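Search this site Search Advanced search

Two-arm table clearing: left hand grips cups too low

Posted by Helmy

I'm building a two-arm table clearing setup in our shared workshop. The arms have multi-fingered hands and I run each clearing attempt from a small script. The left hand does cups and the right does anything lying down. Plates and bowls are fine. Cups are the trouble. Out of 157 attempts on cups I logged 41 slips, nearly all on the left hand.

The cloth has a printed grid and I use it to put things back in the same place each time. Starting position for the left hand is over the cup, beside the plate: 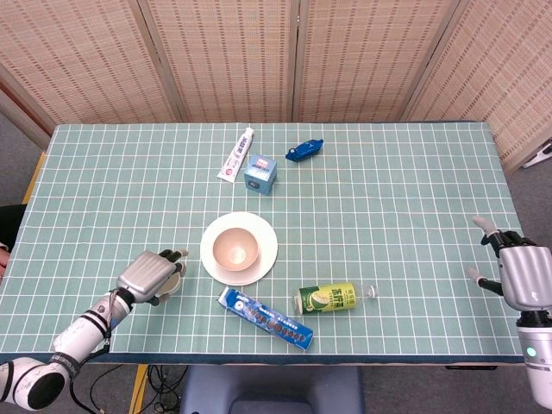 Left hand over the cup, right hand open at the other side of the table.

I have tried closing the fingers more slowly and it made things worse. Should I change the grip or the approach height? Logs are saved as run 3603 onwards if anyone wants them.

Posted by Adesuwa Edet

Approach height first. If the palm comes down from above, the fingers close on whatever they meet, and with a cup that can be the rim on one side and the base on the other. I had this on my own build. I brought the hand in from the side, closed the lower finger first and left a gap of 5 mm under the base before lifting.

Your other picture looks closer to what you want: 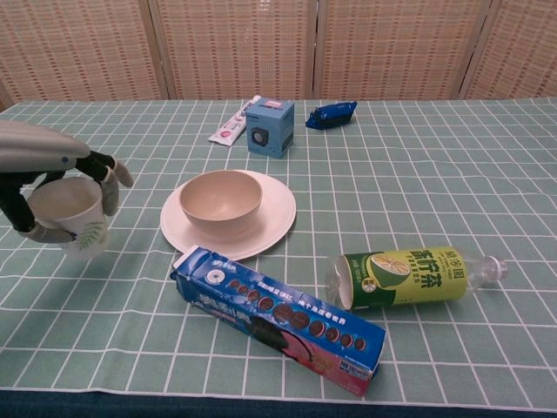
Mug held clear of the cloth, one finger round the bottom.

There is one finger curled under and two fingertips up near the rim. I would save those joint positions and use them as the target for every cup of that size. Check the cables on the left arm too. They hang down near the wrist, and if they pull at full reach your height will be out. Clip them further back and run the same cup again before you alter the script.

Posted by prilletti

slow closing never worked for me either. rubber fingertip covers, cheap, try that

Posted by Helmy

Thanks both. I'll do the cables on Monday and then try coming in from the side. No covers yet, I'd like to change one thing at a time.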